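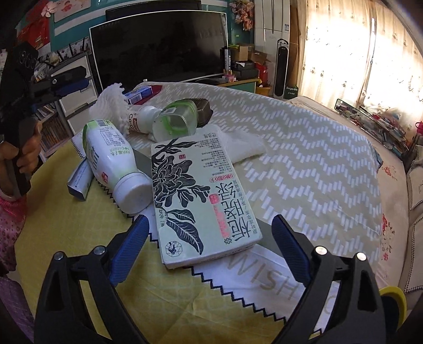 Kalix adds position sizing to its free trading journal

PREKLEY, Tue 22 July

Hi, it's the founder of Kalix again. I write these releases myself, so apologies in advance to any editors who like them short and stiff!

We have a new feature out this morning and I've been itching to talk about it. Starting today, everyone who keeps a trading journal with Kalix gets a position sizing tool built right into the page where you plan a trade. You type in the size of your account, how much of it you're willing to lose on one idea, and the prices where you'd get in and give up. It tells you how many shares that works out to. If you hold several stocks in the same industry, it adds them together and shows you how much you've really got riding on that one corner of the market (this is the part that made me wince when I ran my own account through it).

Why we built it

I've been buying and selling stocks for a good long while, and most of my worst months came from buying too much of something I was right to like. I'd get excited, I'd skip the arithmetic, and a perfectly ordinary dip would take a bite out of my savings that I then spent half a year earning back. When we asked our members in a survey this spring how they decide how many shares to buy, 2919 of them wrote back. The most common answer was some version of "whatever feels okay." Only 186 said they work it out on paper before every trade. I felt very much at home in the first group.

So we went and did something about it. Sidard, the small software shop here in Prekley that built our charts, did the coding with us, and Balogh, who run our evening classes for new investors, tried it out on their students before anyone else saw it. Those students were not shy. They hated the first version, which had a slider and far too many colors, and we threw the slider away. The colors took a bit more arguing.

What it does and doesn't do

Say your account is small and you've decided that losing $35 on a single trade is your limit. You want to buy at $20 and you'd get out at $19. The tool says 35 shares, which would cost you $700 before fees. Move your exit down to $18 and it drops to 17. You can change any of the numbers and watch the others move, and I've lost whole lunch hours doing exactly that.

It won't pick stocks for you and it won't place orders. A stock can also open well below your exit price after bad news, and then you'll lose more than you planned, so please treat the answer as a plan and leave some room.

How to get it

If you already have a Kalix journal, log in and look for the "Size" tab next to your notes. New accounts are free and so is the tool. Balogh will be running a walk-through online in the last week of July, with 900 places, and sign-up is on the Kalix events page.

About Kalix

Kalix makes a trading journal for people who invest their own money in their spare time. We're based in Prekley. Kalix does not give personal investment advice, and all investing carries the risk of loss.

Press questions: use the contact form on the Kalix site and pick "Media" from the menu. It comes straight to me.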